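Sourdough, Slugs and a Very Long Hose

Jun 21, 2020

Hello from the shady side of the house! I promised last time that I'd tell you how the tomato bed was coming along, and the short answer is that it's mostly a bean bed now. I started 23 tomato seedlings on the kitchen windowsill (way too many, I know) and put them all outside in May after one warm week went to my head. Then we had two cold nights in a row. Two plants made it, and one of them is leaning on the other.

So I drove over to the nursery in Ustby to see what they had left. You order ahead and they bring it out to the car, and I'd written my list so badly that I came home with pole beans where I'd meant to get peppers. I could have called them. But the beans looked so healthy sitting there on the passenger seat that I just planted them, and they've already climbed past the top of the stakes.
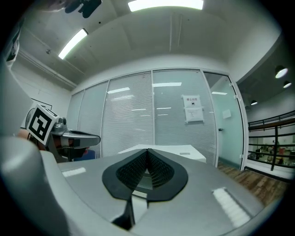 Slugs are the other big news. Last year I tried eggshells, coffee grounds and a saucer of beer, and I'd say the slugs enjoyed all of it. This year I go out with a flashlight after dinner and pick them off by hand. It's gross, and I've gotten weirdly fond of doing it. The lettuce has never looked better, so if you can stand the slime, give it a week and see what you think.

A few of you wrote in asking about watering. My spigot is on the wrong end of the house, and for years I hauled cans back and forth and complained about my shoulders. I finally bought a soaker hose and laid it under the straw, with a plain hose running back to the tap. I run it for 15 minutes first thing in the morning and then go make coffee. On really hot days I'll do it again in the evening, but only for the beans and the squash. The herbs like to be ignored!
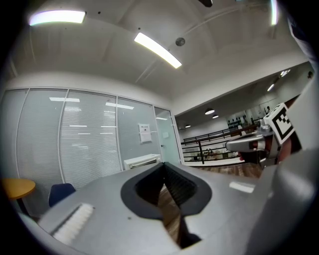
I've also been baking, like everybody else. My starter is slow and smells a bit like nail polish, which a reader in Moffat tells me means it's hungry. I've been feeding it twice a day since then and it did perk up. The last loaf was flat but tasty, and we ate the whole thing with butter and the first radishes.

Next time I want to get into seed saving, starting with lettuce and dill. If you've got a bean you love, write and tell me its name and how tall it gets, and I'll put a list together for the fall issue. I still have a stack of empty seed envelopes to fill, and there's always room for one more row by the fence.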